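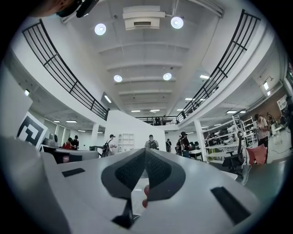
Round ceiling lights and horizontal beams overhead.

Clorkdale to replace lighting in public buildings under two-year plan

The Clorkdale town council has approved a plan to replace the lighting in its public buildings over the next 2 years, beginning with the library and the Stevitz Community Center. Work is expected to start in July, once the summer reading program has moved to its temporary rooms.

The plan covers 823 ceiling fixtures in the library, the community center, the town hall annex and the indoor market on Torine Street. Most of them date from the last major renovation of the buildings and use lamps that the town's supplier no longer keeps in stock. Replacement parts have had to be ordered from out of state, and some rooms have gone several weeks with reduced lighting while orders were filled.

Under the new arrangement, existing fixtures will be fitted with LED units where the housing is sound. Fixtures that fail inspection will be removed and replaced in full. The council's buildings department said that the choice would be made room by room and that no ceiling would be opened unless wiring had to be moved.

The contract has been awarded to Marchetti Electrical, which submitted the lower of the bids that met the town's requirements. The firm will also install motion sensors in restrooms, storage areas and corridors. Reading rooms, meeting rooms and the market hall will keep manual switches, following comments received during the public review period.

According to the buildings department, electricity used for lighting in the four buildings is expected to fall by 66 percent when the work is complete. Savings will be paid into the town's building repair fund, which also covers roofs, boilers and entrance ramps. The department will publish meter readings for each building twice a year on the town website.

Residents who wrote to the council during the review asked most often about brightness and color. Several said that lights installed in the Torine Street parking structure were too harsh and caused glare on wet evenings. In response, the council has required warmer lamps in all areas used by the public and dimming controls in the two largest meeting rooms. Sample units were on display in the library lobby throughout the spring.

The library will remain open during the work, although the upper floor will be closed in sections. Patrons may ask at the front desk for items shelved in closed areas. The community center will close its main hall for part of the summer, and groups with standing reservations have been offered rooms in the town hall annex at no extra charge. Work in the indoor market will be carried out after 7 p.m. so that vendors can keep their usual hours.

Old lamps will be sent to a licensed recycling facility. The town will set aside 1000 usable lamps for its smaller properties, including the park shelters and the public works garage, where replacement is not planned under the present contract.

A schedule of room closings will be posted at the entrance of each building before work begins. Questions about reservations should be directed to the community center office, and all other inquiries to the buildings department at the town hall.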